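Search gallery Enter keywords Go

Gripper comparison, Endeck bench — simulation round

This page collects what came out of the October sessions, when we ran two parallel-jaw grippers through the same set of simulated kitchen tasks before committing to either one for the arm at Jostthorpe. The candidates were the Tesodmont narrow-finger unit and the Ogura wide-pad unit. Both were mounted on the same arm model with the same controller, and the wrist camera was kept at one mounting angle throughout.

Each gripper did 253 approaches per task. Layouts were drawn at random from a pool of 2136, which Hinata Fujimoto generated by varying wall finish, surface colours and object placement. Colours were deliberately odd in places. We wanted the vision side to cope with surfaces it had not been tuned on, and flat shading makes that harder, as there is little texture to hold on to.

A run was scored as clean if the fingers closed on the target without touching a neighbouring surface first. Contact with a neighbour was logged as a brush. Anything that pushed the target by more than 5 mm before closing was logged as a shove, whatever happened afterwards.

The wide pads held flat-sided objects better once closed. They also brushed more often on the way in, mostly where the target stood close to an upright panel. The narrow fingers had the opposite fault: easy entry, then rotation about the contact line if the grasp was off centre. Majdi Khasawneh tried a slower closing profile for the second batch, which reduced the rotation but added up to 2 seconds per cycle. Sadao Okabe would accept the delay. Eilif Wallin would not, and his cycle-time note is filed with the logs.

Views are from the wrist camera unless marked. Nothing has been retouched or brightened.
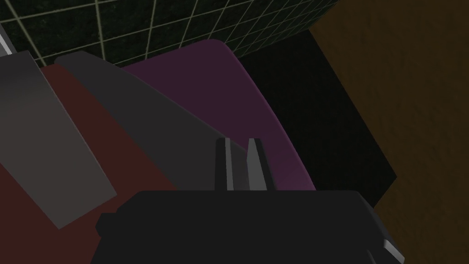 Wrist view, fingers open towards the purple object. Grey panels to the left, green tiled wall behind.

Depth readings on large plain faces of this sort were the least steady in the set. Ye-seo Wi is rerunning them with a second camera offset to the side of the wrist, using the same layouts and the same arm speed. The hardware trial will use the narrow fingers first, with the wide pads kept as a swap-in for flat stock.

Last updated: October

Contact the bench team | © Endeck | Back to top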